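下乡听力筛查小结：山里两个镇，一个十一月

2021年1月28日

听力门诊去年十一月在山里两个镇做的筛查和助听器验配，到本月中旬完成了最后一批复诊。院里几个科室问过这件事的经过，也有分院的同事想在自己那边照做，所以借这期通讯把前后情况写一写，包括没有做好的部分。

先说为什么去。门诊每年都会接到从山里来的老人，多数由儿女带着，坐一早上的车，到医院已经过了上午的号。测完听力，发现耳道里有耵聍栓塞，要先滴药软化，过几天再来。很多人就不来了。有的第二年又出现在门诊，病历本上还是那一条“软化后复诊”。我们统计过一次失访的情况，住得越远的越不回来，这一点大家都想得到。门诊讨论之后的意见是，把前两步放到镇上做，取耵聍、测听力、取耳样都不需要大型设备，需要大型检查的再转上来。

医院自1877年建院以来就有巡诊的传统，早年是骑马和坐船去的，院史室里还留着几本当时的登记簿，记的多半是眼病、疮疡和接生。耳朵的毛病在登记簿里很少见，偶尔有一两条写着“耳聋，无治”。现在情况不一样了，大部分老年性听力下降可以靠助听器改善，中耳炎引起的有一部分可以手术，只是得先有人去查。

这次的经费来自Zalewska基金，申请是春天交的，原定夏天出发，因为疫情推迟到了十一月。基金负担了车辆、食宿和助听器的费用，不负担人员工资，参加的医生、听力师和护士都按正常出诊排班，由门诊内部调剂。助听器用的是Hundix的耳背式机型，功率分中等和大功率两种。耳模材料用Plustico的软质材料，院内耳模室一直在用，大家手熟。

筛查点的选择

两个镇相距42公里，中间隔一道山梁，路是通的，但下过雨以后有一段容易塌方，车队为此绕过一次。第一个镇的卫生院有一栋新楼，二楼最里面的一间做了测听室。第二个镇的卫生院临街，楼下是农贸市场，白天的环境噪声太大，用声级计测过几个房间都不合格，最后借了镇小学后面的一间器材室，趁学生上课的时候测，下课铃一响就停下来等。

测听对环境噪声有要求，这一点在下乡的时候最难办。没有隔声室，低频的阈值就测不准，250赫兹和500赫兹两个点往往偏高，容易把轻度听力下降判得重一些。我们的做法是把门窗缝用毛毯堵上，受试者戴隔声耳罩式的耳机，低频结果只作参考，主要看1000赫兹以上。凡是低频差得不合常理的，换个安静的时段再测一遍。器材室里堆着的海绵垫子意外地起了吸声的作用，我们请学校不要搬走。

事先没有想到的是冰箱。卫生院的疫苗冰箱就在测听室隔壁，压缩机每隔一阵启动一次，隔着墙也听得见。疫苗冰箱当然不能断电，只好听着它停下来以后再给声。熟练以后也不太耽误时间，但第一天的结果有一部分因此重做了。

筛查过程

每个人先登记，问病史，再看耳道。病史问得很简单：什么时候开始听不清，是一边还是两边，有没有流过脓，有没有耳鸣和头晕，年轻时在什么地方干过活。两个镇过去都有采石场，不少男性老人在采石场做过工，放炮、凿石，没有任何防护。他们的听力图很像，高频有一个明显的下降，4000赫兹附近最深，年纪再大一些，这个缺口就被老年性的下降盖住了，只能从病史里问出来。

做过工的老人大多不觉得这是毛病，说采石场的人都这样，讲话声音大一点就行。家里人的说法不同，儿媳和孙辈抱怨得最多的是电视开得太响，还有打电话的时候两头各讲各的。

耳道检查花的时间比预想的长。耵聍栓塞的比例很高，有的又干又硬，贴着鼓膜，不能硬取。我们带了软化用的碳酸氢钠滴耳液，教会家属滴法，约好隔几天再来。因为队伍就住在镇上，这一步的回头率比在门诊好得多。有一位老人取完耵聍以后再测，听力图基本在同龄人的正常范围里，不需要助听器。他原先在集市上买过一只放大器，戴了两年，一直说没有用。

集市上卖的这类放大器在两个镇都很常见，价格便宜，外形和助听器相近。它们对所有声音一律放大，没有按照听力损失的情况调节，最大输出也没有限制。有些人戴了以后觉得吵，得出的结论是自己的耳朵已经不能用助听器了，听力师要花不少工夫才能说服他们再试一次。对已经买了放大器的人，我们没有劝他们扔掉，只是解释清楚两者的差别，并且测一测输出，太大的提醒他们把音量开小。

检查出鼓膜穿孔的人也不少，多半是小时候得过中耳炎，没有治过，几十年间断断续续流脓。干耳的，建议到院本部评估能不能做鼓膜修补；正在流脓的，先用药，等干了再说。流脓期间不取耳样，也不戴耳模，堵着耳道会让炎症更难好。有几位老人很失望，因为邻居当天就取了样，自己却要等。镇卫生院的护士答应帮忙随访用药情况，后来确实做到了，每周把情况报过来一次。

两个镇加起来，到点登记并且完成纯音测听的共748人，其中经评估适合验配助听器、本人也愿意戴的有86人。愿意这两个字要强调一下，适合验配的人比这个数多，有一部分不愿意戴，理由各种各样，有的说年纪大了不想麻烦，有的怕别人看见笑话，有的觉得家里没有人跟自己说话，听见听不见差不多。最后这种情况不是听力门诊能解决的，我们记下来转给了镇里负责老年人服务的部门。

取耳样与制作耳模

取耳样的步骤和在门诊一样，先放棉障，再注印模材料，等它固化后取出来检查。山里十一月气温低，屋里没有暖气，材料固化得慢，原来在门诊掌握的时间不够用，最初几个耳样取出来是软的，边缘变形，只好重取。后来把材料放在热水袋旁边保温，注入以前再拿出来，情况好了一些。建议冬天出去的队伍把这一条写进准备清单里，并且多带一些材料，重取的消耗不小。

耳样每天傍晚清点，编号，装盒，第二天随车带回医院，由耳模室翻制。编号规则是镇别加流水号再加左右。左右写错的情况出现过，发现得早，在装盒时就改过来了。之后改成由两个人核对，一个念，一个看实物，因为从耳样的形状本身就能看出是左耳还是右耳，练过的人一眼就分得清。

软质耳模戴着舒服，密封也好，适合听力损失较重的人，缺点是用久了会变硬发黄，收缩以后漏声，助听器就会啸叫，需要更换。我们跟每位使用者都说明了这一点，耳模不是用一辈子的东西，觉得松了、开始叫了，就要来重新做。

验配和适应

验配安排在第二趟去的时候。先在电脑上根据听力图算出目标增益，再戴上助听器微调。验配软件是Flerner，听力师在门诊用惯了，离线也可以工作，这一点在山里很要紧，两个点的网络都不稳定，数据是晚上回住处以后再传的。

第一次戴的时候，增益都比目标值低一点。几十年没有听清楚过的人，突然把声音给足了，往往受不了，碗碟的碰撞、塑料袋的摩擦、自己的脚步声，都觉得刺耳。头一次先调到能接受的程度，过几周再往上加，到本月复诊时，多数人已经加到了目标值或者接近目标值。也有人始终不愿意再加，觉得现在这样正好，我们没有勉强。

教会使用比调试更费时间。换电池，分清正负极，撕掉锌空电池上的贴片以后要等一会儿再装；睡觉和洗脸时取下来；耳模可以用温水洗，机身不能沾水；晚上放进干燥盒，干燥剂变了颜色要换。每一条都请使用者自己动手做一遍，手指不灵活的，请家属来做。有些老人的手因为多年劳动，关节变形，捏不住小号的电池，这部分人尽量配用13号或者675号电池的机型，电池大一些，好拿。

戴耳模也要练。软耳模不好往里塞，要先把上端旋进耳甲艇，再往下按。我们发现让老人对着镜子戴反而戴不好，左右是反的，越看越糊涂，闭着眼睛用手摸着戴更快。这个办法是卫生院的护士提出来的。

说明材料这次印了两种，一种以文字为主，一种以图为主。实际上大家拿回家的几乎都是图多的那种。文字那种剩了不少，可以留给院本部的门诊用。图多的那种里有一页关于电池的图画得不清楚，正负极的符号太小，下次加印以前要重画。

复诊情况

第一次复诊在验配两周之后，由镇卫生院先做，有问题的登记下来，听力师统一处理。第二次复诊就是本月这一次。总的印象是，家里有人帮忙的用得好，独居的用得差一些。有人每天从早戴到晚，有人只在来客人的时候戴，还有人收在柜子里，准备过年的时候戴。

收在柜子里的那些，问下来原因有几种。电池用完了，不知道到哪里买，这是最多的。其次是啸叫，大部分是耳模没有戴到位，重新教一遍就好了，少数是耳模本身不合适，已经重新取样。也有人觉得戴着听见的都是杂音，检查下来是助听器进了潮气，换了部件，同时再强调一遍干燥盒的用法。

电池的问题正在解决。两个镇的卫生院药房已经同意代售，进货由院本部的药剂科一起办，价格按进价，不加钱。在此之前，由门诊先寄一批过去应急。这件事本来应该在发放助听器以前就安排好，是准备工作的疏漏，以后再去别的镇，电池供应没有落实以前不发机器。

转到院本部做进一步检查的病人，一部分已经来过了。有几位做了颞骨CT，其中适合手术的，安排在春节以后住院。转诊的车费目前由病人自己出，两个镇到院本部的班车一天只有一趟，当天来不及回去，需要住一晚。门诊正在和医务部商量，能不能把同一个镇的病人集中在同一天来，由医院的车接送。

另外有一件事要向各科说明。山里来的病人如果在你们科室看病，请留意他们有没有戴助听器。有的老人进医院以前会把助听器摘下来收好，怕弄丢，结果医生问什么都点头。住院的病人更要注意，手术前要求取下随身物品，助听器常常和假牙一起装在袋子里，术后没有及时还给病人，病人在恢复室里听不见医护人员说话，容易烦躁。请护士在交接单上写明有没有助听器、是哪一侧、放在哪里。去手术室的病人，可以戴到麻醉以前再取。

戴口罩也给听力不好的人带来了困难。口罩遮住了口型，高频的声音也被挡掉一部分，过去能靠看嘴唇猜出意思的人，这一年来更听不清了。跟他们讲话，请面对着病人，一句讲完再讲下一句，放慢一点就可以，不需要喊。喊出来的声音会失真，戴助听器的人听着反而难受。重要的内容，比如用药次数和复诊时间，写在纸上，字写大一些。

口罩的耳挂和耳背式助听器还会互相缠住，摘口罩的时候把助听器带下来，这次复诊就有两例是这样丢的，一例在路上，一例在自家的菜地里，菜地里的那只后来找到了。可以建议病人改用系在脑后的绑带式口罩，或者用一个挂钩把耳挂固定在脑后。门诊备有这种挂钩，需要的科室可以来拿。

下一步

按照目前的想法，今年还会去这两个镇，主要是做复诊和更换耳模，同时看看十一月没有来的人。有些村子离镇上远，老人走不动，家里又没有车，上次就没有来成。到村里去测听，环境噪声倒是比镇上小，问题在于时间，一天只能走一两个村。门诊倾向于先由村医用问卷筛一遍，再由听力师上门。问卷已经拟好初稿，只有一页，正在请村医试填。

儿童没有放在这次的筛查里。学校那边提出过，希望给学生也查一查，器材室借给我们用的时候老师就问起过。儿童筛查的方法和后续处理跟老人不一样，要另外准备，眼下还没有定下来。

愿意参加下一次出诊的同事，请向本科室排班的负责人报名，再由科室统一转给门诊。护士和技师都需要，不要求会测听，但要能在山里住一个星期以上，不晕车更好。上一次出去的人提醒，住处的热水只在傍晚有，毛巾和厚袜子要自己带。会说当地话的请在报名时写明，问病史的时候，当地话比什么都管用，上次有一半的时间花在翻译上。

旧助听器的回收也在进行。家里有不再使用的耳背式助听器，不论品牌，都可以交到门诊的服务台，清洁检测以后，能用的留作备机，供送修期间的病人借用。盒式机和定制机没有办法转给别人，请不要送来。旧电池请单独装袋，不要和机器放在一起，漏液会把触点腐蚀掉。
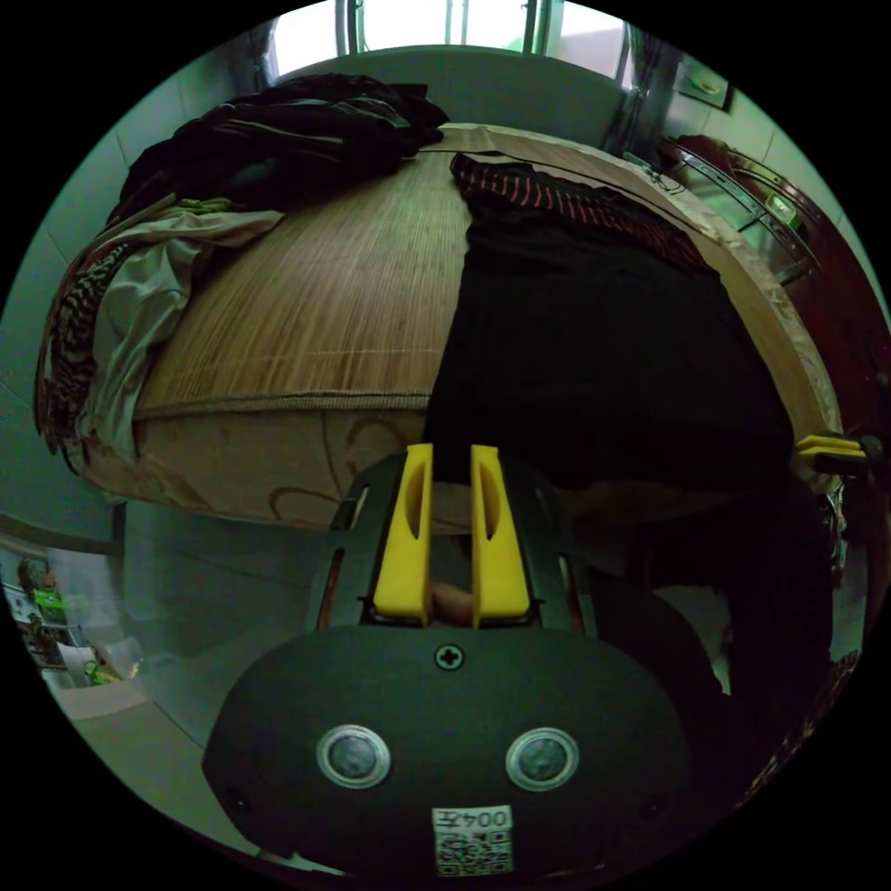

耳鼻咽喉科 听力门诊
门诊取号在一楼大厅，听力检查须预约。助听器调试和耳模更换请带上机器和验配手册。两镇居民的复诊，可以先在镇卫生院登记。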